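## Clothing swap moves to Friday

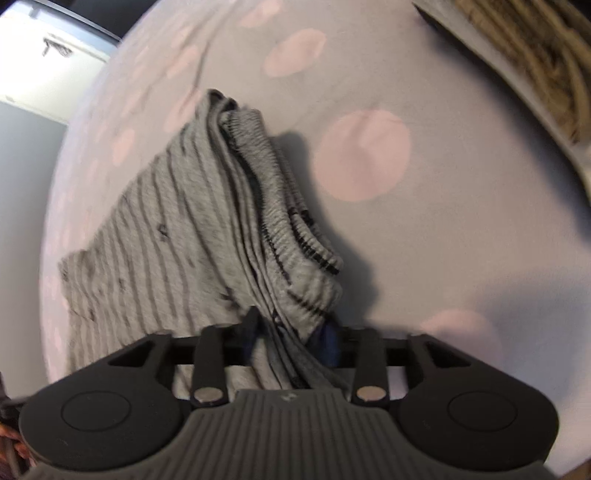 *A striped gray knit on the polka dot cloth.*

The August clothing swap at Ludstead Hall will be held Friday, with doors open at 6 p.m. Emmanuel Odera is taking drop-offs at the side entrance until 5.

Sorting began this week with 108 pieces, mostly knits and children's wear. Sweaters and sweatshirts go on the long tables, folded with the size tag facing up. Pants and skirts will hang on the rail by the stage. Please check pockets and wash everything before you bring it in.

Last year's swap drew almost 55 households. Bring your own bags, as the hall has none left. Anything unclaimed at closing goes to the Pesura Street thrift store on Monday.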